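Wamico Home Help > Kitchen > Storage and packing

Packing a kitchen for a few months of storage

Chie Hoshino
Posted Apr 18, 2020
993 views

We are having the kitchen floor replaced and everything in the lower and upper cabinets has to come out. The boxes will go in the spare bedroom and stay there until August. I have packed a kitchen for a move before, but that was one day in a truck and then straight out again. This time the boxes will sit, and we will still be cooking on a hot plate in the dining room, so I will need to get at a few things.

What I have: everyday plates and bowls, a set of thin-stemmed glasses from my aunt, mixed pots and pans with lids, baking sheets, a drawer of utensils, spices, and too many plastic containers. I bought a pack of Rusero boxes, medium size, and have a stack of old newspaper. Is newspaper all right for that long? And should plates go flat or on edge?

Poppy Tindall

Plates on edge, like records in a crate. Put a layer of crumpled paper on the bottom first, wrap each plate, stand them up close together and fill the gaps so they can't lean. Bowls can nest in twos and threes with paper between them, also on their sides.

Newspaper is fine for pots and baking sheets. I would not use it right against dishes or glasses for months. The ink rubs off on your hands and on anything with an unglazed foot, and then you have to wash every piece before you can use it. Plain packing paper is cheap. I bought a bundle of 500 sheets when I moved to Praltton and used 225 of them on a kitchen that sounds like yours. The rest went to lining shelves.

For the stemmed glasses, stuff the bowl lightly, wrap the stem by itself with a strip of paper until it is as wide as the base, then wrap the whole glass. Stand them upright in a box with cardboard dividers. Don't lay them down and don't stack a second layer on top, even if there is room. Fill that space with dish towels.

Pots: nest them big to small with a towel or paper between. Lids go in last, on edge, along one side. Write the contents on two sides of the box as well as the top, otherwise you can't read anything once they are stacked.

Keep one open box by the dining room door for what you will use every day. Two plates each, one pot, one frying pan, a sharp knife, a cutting board, a can opener, the sponge. Everyone forgets the can opener.

kettle_on_pickering

Don't pack the spices, just throw out the old ones and keep the rest in a shoebox. I did mine last year and some of the jars were older than my car. Same with plastic containers, if it has no lid it goes.

Also make sure stuff is dry before you wrap it. I put away a colander that wasn't and it had rust spots.

Poppy Tindall

Agree on drying. Wood spoons and cutting boards especially. Wash them the day before and leave them out on a rack overnight. Cast iron should get a thin wipe of oil and then plain paper, and leave that box open a little at the top. If the spare bedroom has an outside wall, keep the boxes a few inches away from it.

For the utensil drawer, if you have a plastic tray that lifts out, leave everything in it, put a towel over the top and slide the whole tray into a box. It saves sorting it again. Knives come out first and get rolled in a towel with a rubber band at each end. Mark that one clearly.

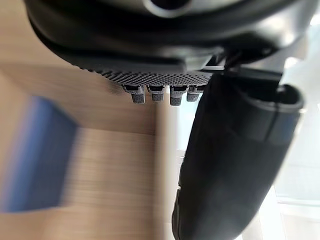

Chie Hoshino

How heavy can I make the boxes if they are going to be stacked three high?

Poppy Tindall

Keep each one light enough that you can lift it by yourself without straining, and put the pots and plates at the bottom of the stack. Glasses only ever go on top. Tape the bottom seams twice, once along the join and once across it. If the top of a box dips when you press on it, open it and add more paper before you put anything on it.

kettle_on_pickering

Baking sheets can slide in behind a dresser, they don't need a box. Mine are still there.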